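Let the small drones carry the small things 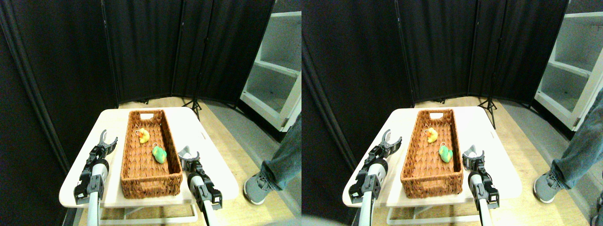 Two small toys in a wicker basket on a white table.

March
By Letero staff writer

Search this site Enter keywords Go

I have become a complete bore about delivery drones, and I would like to recruit a few more bores. Last month I stood in a wet field outside Rimkutė and watched a Terneris lift off with a packet of blood pressure tablets on board. It sounded like a hairdryer in a biscuit tin. The tablets were for a farm across the river, nine minutes away by air and 59 by road, because the bridge is still shut.

Nine minutes! I had a cup of tea in my hand and it was still warm when the message came back that the packet had landed.

People who dislike these machines tend to picture the sky over a big city, black with parcels. I wouldn't want that either. But Rimkutė has 472 households spread along a valley, one van, and a chemist that closes at four. A small aircraft that can carry a bag of sugar's weight and come home again is a lovely fit for a place like that, and I can't see why we keep treating it as a stunt.

Stideo, which runs the trial, has now flown 2,000 trips. I asked about the ones that went wrong and got a straight answer: a few came down early, mostly in wind, and one spent a night in a plum tree. Fine. I'd like those numbers printed every month where anyone can read them, along with the flight paths. The noise over the school is a fair complaint too, and the route should bend round it before the summer term.

What I don't want is for the permit to lapse while we all wait for something grander. The big cargo models at the trade shows are gorgeous — I could look at them all day — but they need runways, crews and money the valley hasn't got. The little one needs a flat bit of grass and someone to change the battery.

Renew it for two years. Add the villages north of the river. And if you get the chance to watch one go up, take it, and bring a coat.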